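Subject: Re: [floor-work] Folding cells, hours, and who does what now 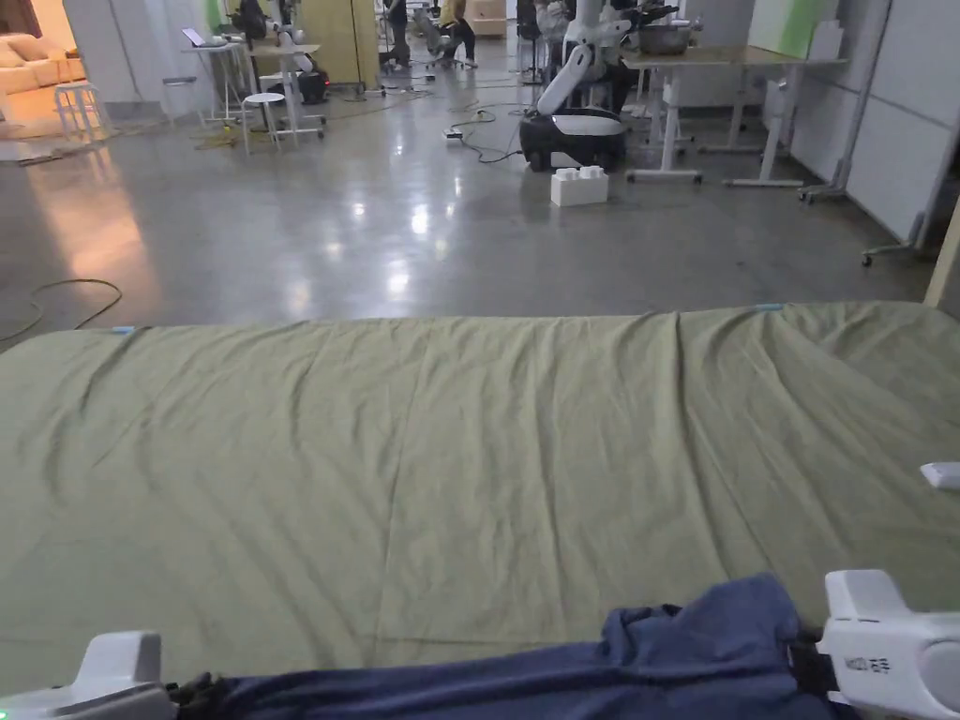 Stevirham, Sunday, June 14, 2020

Several people asked for more detail after my last post, so I am answering the longest set of questions in one message. The earlier mail is quoted where it helps.

> We do hotel and clinic linen, two shifts, and management is talking
> to Drelier about arms for the small-piece line. I fold for a living
> and have done so a long time. What did it change for the people on
> your floor? Not the brochure answer please.

I work on the demonstration side at Innes. Before that I was on the folding line in the Brovia plant, so I have seen both ends of it. My job now is to do the cloth work with a pair of hand-held grippers so that the motions can be used to teach the arms. The green sheet stays down as the work surface, and the navy cloth gets handled on top of it. Two bits of light-blue tape on the far edge of the sheet. The cloth is pinched between the jaws, moved, let go, and then you do it again.

> Is it easier on the body than the line?

Different. On the line my shoulders went first. With the grippers it is the thumbs and the forearms. You can't feel the hem through plastic jaws, so you watch it much more closely and your neck stays bent. We asked for a higher surface in December and got two of them. Ask for yours before the layout is fixed, as ours took a long time once the cables were down.

The cables are a real issue, by the way. We have a smooth concrete floor and leads running across parts of it to a power strip. If you are used to a laundry floor where everything drops from the ceiling, you will need to look where you put your feet. Put it on the walk-through list.

> Did they cut anyone?

At Brovia the small-piece line had 49 people before the change. No one was let go in the first round, but people who left were not replaced, and the night shift on that line was closed. Those of us who moved to demonstration work kept our grade. The ones who stayed on the line now spend a good part of the shift clearing pieces the arm has dropped or picked up double. That is more walking and more interruption, and it was not written into the job description until we raised it.

> How do they measure you? We are on piece rate.

This was the biggest argument. The first proposal was 300 demonstrations a shift, which somebody had worked out from line speed. It can't be done properly with grippers. A rushed demonstration gets thrown out and then you have done it for nothing. It was brought down to 200, with resets counted as work time. Resets means putting the cloth back in a heap in a new position before the next one. If you are on piece rate, get the reset time in writing. I would say the same about time lost when the equipment is down.

> Do you get a say in what the machine learns?

Some. I fold a hem the way I was taught, and the engineers first wanted it done another way because it looked simpler. It came out crooked on anything with an elastic edge. We showed them and they changed the instruction sheet. It helps that we work in the same big room as the arms and the desks, so you can walk over and say it. I don't know how it would go if the engineers were in another building.

On training: I had four days, paid. The newer people get two, and I think that is short.

I can send the wording we ended up with on resets and downtime to anyone who writes to me off list. It is a page and a half. I would also like to hear from people at sites where the arms have been in for longer than ours, mainly on what happened to the grades.

--
To leave floor-work, send a blank message with "unsubscribe" in the subject line.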